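The black mesh pouch, and how I pack my cables now

Filed under: Small Things at Home, Packing | 2 comments

9/19/24
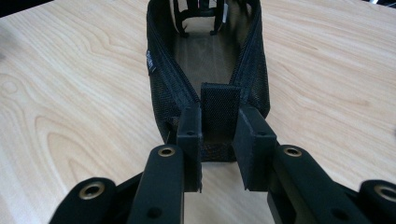
The mesh pouch, open on the table.

In February I came back from a trip to Grerkdale and found that all my cables had made one big knot at the bottom of my rucksack. I sat on the floor with it for the whole evening, and I was quite angry with myself. I had been putting everything in a plastic shopping bag for years, and each time I had the same knot.

So I began to look for a pouch. First I bought a padded one from Fellent, with many elastic loops inside. It is a good pouch, I do not want to say bad things about it, but it is thick even when there is nothing in it. Also the loops were too narrow for my charger, and I had to push the plug in with force. I gave it to my sister, who keeps her brushes in it and is very happy.

The mesh one is from a small shop on the Doucette road, the one that sells mostly things for fishing and camping. It was in a basket near the till and it cost 11 euros. I hesitated, to tell the truth, as I thought the netting would tear in a month. I have used it for more than half a year now and I have not found a hole.

What I like the most is the shape. It is long, a little like a boat, and when it is open the two sides stand away from each other, so I can see everything at the same time. With a square bag I always have to dig. The bottom lets a bit of the table show through, and this is useful too, for a small black adapter in a closed black bag is a thing you can search for very long.

There is a short fabric tab at the end. In the beginning I did not pay attention to it, but now I hold the pouch by this tab when I take it out of the rucksack.

My order of packing is the following. The long and heavy things go in first, along the bottom: the charger, then the extension lead if I take it. After that come the cables, each one rolled around three fingers and closed with a piece of soft wire. I do not use rubber bands any more, they become sticky in summer. The earphones go on top, in their own little box. Last winter I counted all the cables I owned before I started this, and there were 23. I kept 8. The others went to the recycling point, except two that I could not recognise and did not dare to throw away.

For cleaning I wash it by hand in lukewarm water with a drop of washing-up liquid, and I leave it on the rack over the bath. Netting catches crumbs and dust in the corners, so I turn it inside out first. An old toothbrush is good for the seams. I would not put it in the machine.

It has one fault. Thin things can go through the holes, for example the pin for opening the SIM card tray, which I lost in this way on a train. Now I keep the new pin in a matchbox.

Next I want to do something about the drawer under the table, where the batteries and the keys are living together. I have ordered two flat boxes from Dovon and I am waiting for them. If they fit, I will write about it, and I will give the measurements, as somebody asked me for them last time and I had forgotten to take them.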